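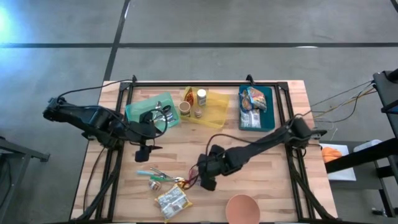
Shallow see-through trays along the back of the table, one kind of thing in each.

Sorting Trays FAQ

Do I need the Ravetent trays?
Nope! Any shallow tray works. I love the see-through ones (green for metal tools, yellow for little jars and bottles).

How long does a drawer take?
Nearly 30 minutes, and it's so satisfying!

What about snack bags and wrappers?
Line them up on the table first.
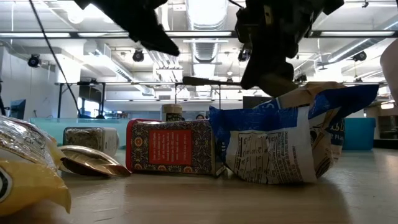 Then go along the row and decide what stays. Pretty tins are always worth keeping, they hold tea bags beautifully! Crumpled bags go in last.

How many trays should I start with?
Three is plenty. I own 6 now, oops.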